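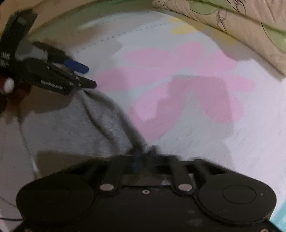 Mfinanga, May

Working notes, skills assessment build (English, math, basic IT), adult learner funding.

Reran the intake placement test on the spring group. 2,245 records in the export from Tenen, 21 of them with no math score at all. Checked the 21 by hand. All are learners who sat English first and were enrolled before the second sitting was booked, so the enrollment date comes ahead of the test date and the import script drops the score. Changed the script to keep the score and flag the date. The flag goes in column N, not in the notes field.

Scoring: the IT section still has the old cut of 30. Armelle Gilbert wants it left alone until the fall intake because two partner colleges have already printed their guidance. I would lower it. Learners landing just under the cut go to the entry course, and most pass its exit test in the first sitting, so a funded place is being spent on material they already know. Left at 30 for now. Revisit when the fall tables are drafted.

Funding rules, as I read them after the call with Zudura:
– attendance is claimed per course, per learner, and English and math count as separate courses even when taught in one block
– the initial assessment can't be claimed by itself
– a learner who finds work mid-course stays claimable up to the next exam date, provided the provider logs the start of the job
– travel money comes out of a different pot and should not be in our sheet at all

The third point is the weak one. Fakix has the job start as an optional field, and most tutors leave it blank. Asked Begoñe Bermúdez if it can be made required. Her answer: yes, but only at course closure, and not for records already open. That leaves the current group with gaps. We would have to collect those dates by phone or accept the loss.
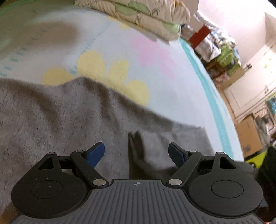

Fitted sheet, off-white.

Math items 4 and 11 are both still too wordy. Item 11 asks for a percentage discount but takes a full paragraph to get there, and weak readers miss it at a much higher rate than their other math answers would suggest. It is testing reading. Cut the text to two lines and kept the numbers the same so old and new results can be compared. Item 4 needs a new setup, not started.

IT section, file-saving task: the timer starts when the page loads, not when the learner clicks Begin. Slow machines lose several seconds. Logged with Begoñe, low priority on her side.

14:30 – reran the import after the date fix. All 21 scores present, flags correct. Totals agree with the Tenen export.

Open:
Item 4 rewrite.
Job start dates for the current group, phone or write off (Armelle to decide).
Ask Zudura for the separate-course rule in writing.
Take the travel column out of the sheet before it goes to the colleges.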